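Red jersey turned my whole wash pink. Anything I can do?

Posted by Gert Venter, 14th April

I washed a load of whites last night at my usual warm setting and missed one red basketball jersey that was balled up in the bottom of the machine. Everything came out the color of canned salmon. That includes two dress shirts I need for a job that apparently has opinions about pink. I haven't put anything in the dryer yet. Tap water here is pretty hard, if that matters. I have plain bleach, white vinegar and a box of something called Geltima that came with the apartment and has no instructions left on it. Which of these do I use, and in what order?

Brastetach
Vinegar. Always vinegar. My grandmother did it and her sheets were white until the day she died. Just pour it in.

Marietjie Sibiya
Please don't pour in the vinegar and the bleach together, which is where the advice above is heading if you're the impatient type. That makes chlorine gas, and then the shirts are the least of it.

You did the one smart thing already by skipping the dryer. Keep everything wet. Read the care labels, then soak the whites in a tub of cool water with oxygen bleach, the powdered kind, at whatever dose the package gives. Leave them overnight. If they're still pink in the morning, dump the water and do it again. I've had a load take 2 rounds and a pillowcase that never forgave me. Chlorine bleach is for white cotton only, and on polyester blends it can turn pink into a sort of nicotine yellow. Leave the Geltima in its box.
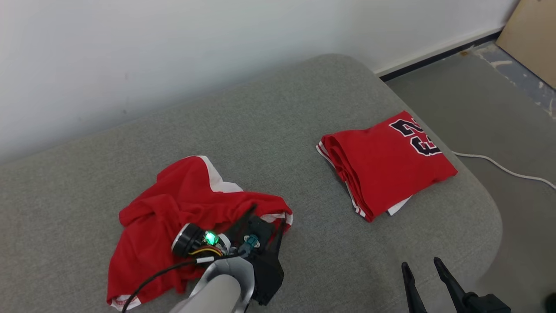
Reds bleed worst in the first few washes, so they should go in alone, cold, until the water runs clear. My son's rule is that clothes live wherever he stops walking. A red jersey crumpled up on a light gray sofa is a normal sight at our place, and I've quit complaining, as long as it's dry. A damp one could do to the upholstery what yours did to the shirts, and you can't soak a sofa.

Shim
Same thing happened to me with a bath towel. I bought new shirts.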